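Search posts Search Clear

Rekha Negi
Tuesday, June 28, 2022

1/ Writing up the summer project while I still remember it. I'm one of the students on the hand-held gripper module. We show a task with our own hands, the recordings get used to train an arm, and at the end the arm has a go at the same task. Our group is called Testlow because all the better names had gone.

2/ Our task is "put the card in the box and close it". There were other tasks on the list, including folding a cloth and sorting pens. We picked the box because it has one hinge and one card and we thought we would be finished in a week. We were not.

3/ A demonstration goes like this. Box open, both grippers at the near edge of the table, wait for the light, say the number out loud, start. Move the card, close the lid, bring both hands back to where they began. If you forget to bring the hands back, the whole thing is thrown out by the checking script.

4/ The target for the module was 65 good demonstrations per person. A good one is one the script accepts and a second student has also watched through. Watching takes longer than doing it.

5/ We added a lamp and some flowers to the table in the second week. Our tutor wanted things on the table that have nothing to do with the task, so the model has to learn to leave them alone. The flowers are artificial. The lamp was from my flat. 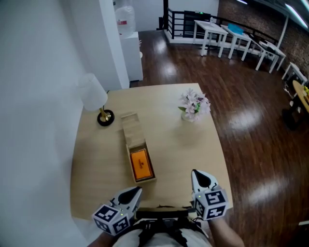 6/ Things we got wrong in the first week

Moving too fast. I could do the task in a few seconds with my bare hands, so I tried to do it at that speed with grippers on. The recordings were mostly blur. Slow and even is what you want, and it feels silly for the first hour and then it doesn't.

7/ Letting a marker cube go out of view. The cubes are how the position of each gripper gets worked out. If you turn your wrist over too far the pattern is hidden and the track jumps. I lost 20 demonstrations in one afternoon to this, all of them with my left hand. I'm right-handed and hadn't thought about what the other one was doing.

8/ Putting the box back in the same place every time. It makes for very tidy recordings and a model that only works if the box is in that place. We now move it before each go. Fallahi (the other group, they named themselves after their street) roll a die for it. We just shove it somewhere.

9/ Harness too loose. Tighten it standing up with your arms forward, the way you'll be working. I did mine with my arms down for three days and had sore shoulders.

10/ The harness is the part people ask about most. It's fine. You get warm. Take a break when your partner takes one, and drink something before you strap in, because getting out of it for a glass of water is a nuisance.

11/ Someone asked about the software. The module uses a set of scripts called Evach, written by last year's students and patched by us. It lines up the views from the different cameras, checks the tracks and tells you which files to bin. The error messages are short. "Bad start" means your hands weren't at the edge. "Bad end" means the same at the other end. "Bad" on its own we never got to the bottom of.

12/ Naming files: please agree on this on the first day. We had three ways of writing the task name and one person using capitals. Sorting it out took an evening, and we found two sessions filed under the cloth task.

13/ The room itself makes a difference too. Ours has a shiny floor and strip lights, and early on the tracking was worse facing one way than the other. We tried several table positions before we settled. If you're choosing a spot, do ten quick test recordings in each place before you carry everything over.
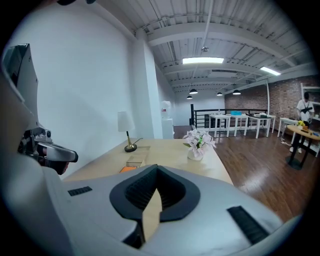

14/ Working in pairs was the best decision we made. One person demonstrates, the other resets the box, writes the number down and says stop if something looks off. Swap after each set. When I worked alone I kept losing track of which number I was on, and then the log didn't match the files.

15/ Keep the log on paper as well. Ours has a column for the number, one for where the box was and one for anything odd. "Card stuck to pad" comes up a lot in mine. "Sneezed" comes up once.

16/ Totals for the module. All the groups together handed in 3953 demonstrations across every task. That's before the last check, so it will come down a bit.

17/ Then the arm. The module has the use of an arm called Pridero, which lives in the other building. We got 39 tries with it, in one long day. It was good at picking up the card from the first hour. It was poor at the lid. It would push the lid part of the way and then stop and hold still, as if it had finished.

18/ We went back through our recordings and I think I can see why. A lot of us paused with the lid half closed to shift our grip. It had learned the pause. We recorded a fresh set with no pause in it, and the afternoon tries went better, though it still stopped on some of them.

19/ It didn't touch the lamp once, so that part went to plan. It did knock the box sideways twice.

20/ If you're taking the module next year: sign up for morning slots, cut your nails, wear a thin top. Read the log from the group before you. Ours will be in the shared folder by Friday.

21/ The write-up is due next week and I've got the section on failed tries, so if anyone from Fallahi still has their notes on the lid, please send them to me.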